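Laundry and closet tips, the short version

Got through a mountain of washing on Monday so typing these up while I remember. No particular order. Skip what you already do.

Black stuff first. Wash it inside out, cold, short cycle. Less soap than the bottle tells you. White streaks on black leggings are nearly always soap that never rinsed, so run them through again with nothing in the drum and they come right.

Don't pack the machine. Hand flat on top of the load, if you can't get it in there take two things out.

Vinegar in the softener drawer, half a cup. Smell goes when it dries. Never with bleach!! Never in the same wash, not even a bit.

Lint on dark fabric: damp rubber glove, one direction only. Works better than the sticky rollers and you stop buying refills. I had a Bruva roller for ages, handle snapped, never replaced it. Packing tape round your hand if you're going out the door.

Towels. No softener, ever, it coats them and they stop drying you. Shake hard before they go in the dryer. If they're already stiff do one hot wash with a cup of baking soda and then a normal rinse.

Dryer takes forever? Check the hose behind, not just the lint trap. Mine was kinked flat against the wall for over 2 years and I blamed the machine the whole time. Pull it out, straighten, vacuum the end.

Folding on the bed. Make the bed first, pull the cover tight, you want it flat. Long dark things go first as they show every crease. Lay them out full length, smooth from the waist down or the collar down, get sleeves and legs straight before any folding happens. Fold by the edges. If you fold from the middle you get a lump and then your refolding it.

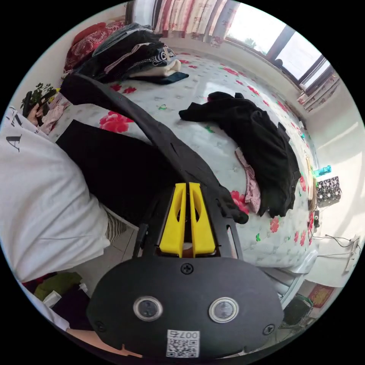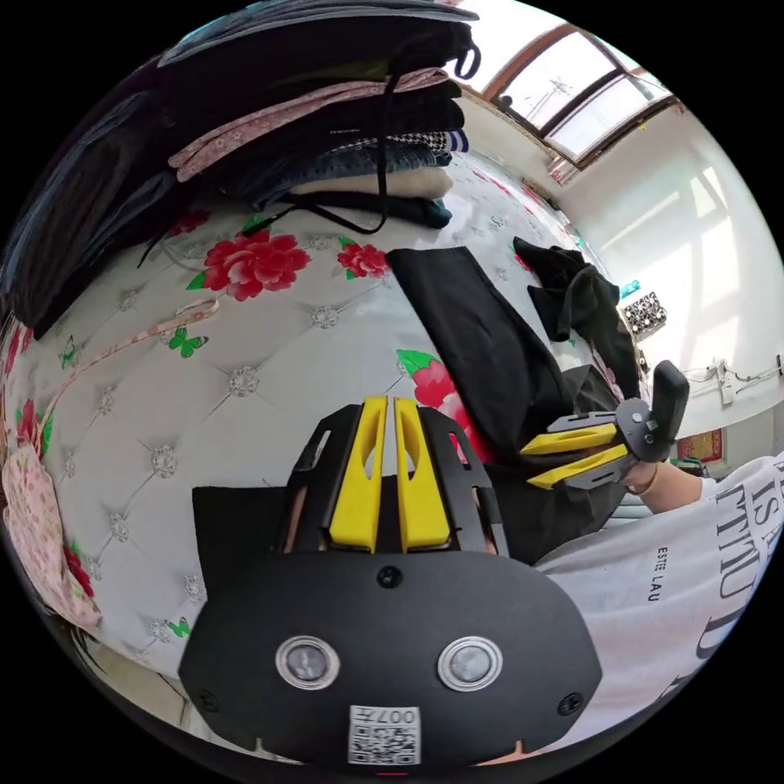
Dark fabric, yellow fingers, white T-shirt with black lettering.

Then thirds, not halves. Halves slide off the shelf. Stand them on end in the drawer so you see every one without digging.

Knits never on hangers. Shoulders get those little horns. Fold over the bar of the hanger if you have no drawer space.

Static, winter mostly. Run a metal hanger down the inside of a skirt or trouser leg. Or a tiny bit of hand lotion, rub it right in first.

Deodorant marks on black: dry nylon stocking, rub. Don't wet it, it smears.

Pilling. The Vustis fabric shaver I have is fine, nothing special, eats batteries. A plain disposable razor does the same job if you hold the cloth really tight and go light. Try the inside hem before you do the front.

Printed T-shirts, inside out in the wash AND for ironing. Iron straight on the letters and you will be scraping them off the iron. Ask me how I know. To clean the iron, thick salt on a sheet of brown paper, no steam, run it back and forth till it lets go.

Moths. Cedar stops smelling after a while, sand it lightly and it comes back. Clean the wool before you put it away, food spots are what they go for. March is when I pull everthing out and vacuum the corners of the closet, carpet edges too.

Missing socks: mesh bag, one per person, whole bag goes in the wash and comes out again. Zip end tucked under or it catches on things.

Musty drawers. Saucer of dry coffee grounds overnight, drawer shut. Take it out before you put clothes back or you will be sorry.

Storage boxes, label the short end and the lid both. I like the Zarkusance ones with the clip sides but the lids crack if you stack them more than three high.

Ink stain one coming next, still testing. The hairspray trick did nothing on my pillowcase.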